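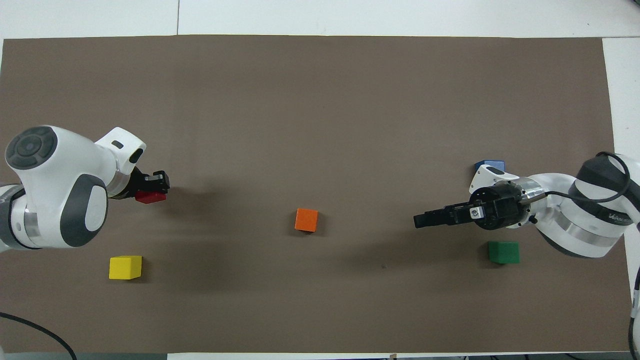

The Aoun Street branch library will stay open until 8 p.m. on weeknights starting in April, two hours later than it does now. The longer hours follow a survey in which evening study space was the most common request, ahead of more parking and a bigger children's section. Tables in the upstairs activity room will be open to anyone after 6 p.m. The room seats 25.

Branch manager Rosaura Montoya said the change will cost the city nothing this year. Three part-time staff members have agreed to move their shifts — two from mornings and one from Saturday.

"People get off work and we're already locking up," Montoya said. "That was the complaint every time."

The downstairs computers will shut off at 7:45 p.m. Holds can be picked up until closing. Patrons with questions can ask for Bilal Shboul at the front desk.

3 comments
48 shares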